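Twal: two-arm garment handling, episode set and tools

Status: usable, with the complaints listed below. Read those before you train on it.

What's in it

369 episodes of two arms working with T-shirts on a white table. Each episode has joint positions, gripper commands, colour video and a plain text task label. There is no force data. Wanico, the planner we used for grasp points, is in the planner folder along with its config files. The playback tool is called Pitside and it runs on an ordinary laptop.

Getting started

Install the requirements file, then run the check script on the folder you downloaded. If it reports a clock mismatch of more than 120 ms between the two arms, drop that episode. Don't try to patch it. We tried, and the patched ones made the policy worse.

What the labels mean, and what they don't

"Success" was set by Wanico, from its own estimate of where the cloth corners ended up. That is a planner marking its own homework. Ottar Engebretsen went back over the success episodes by eye and disagreed often enough that we added a second column, success_human. Use that one. The old column stays in because people asked for it, and I still don't know what they do with it.

"Grasp confidence" is a number between 0 and 1. I wouldn't read it as a probability. It climbs when the cloth colour stands out from the table, whether or not the fingers have hold of anything.

Left and right are named from the robot's side. In the overhead view they come out swapped. Half of our bug reports in July were this.

Known problems

Creases are the weak point. The perception model treats a long fold as the edge of the garment, so the planner may aim for the middle of the shirt. Bunched collars are nearly as bad, and hems are the easy end. 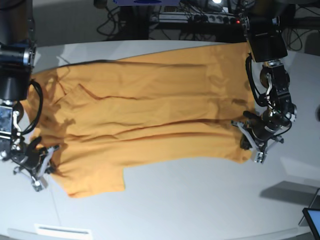 Elīna Koppel's fix was to run the edge detector on 5 frames in a row and keep only the edges that agree. It helps with shadows. It does very little for real folds, which sit still and agree with themselves perfectly well.

The Vuma controller limits how hard the arms pull apart by watching motor current. Treat that as a rough guard. It was tuned on cotton shirts and I have seen no evidence that it carries over to anything stretchier.

Please don't quote our numbers as a general folding result. One table, one lab, 4 shirt colours.

Changes and questions

Open an issue and include the episode number and the Pitside log. Reports without a log get closed.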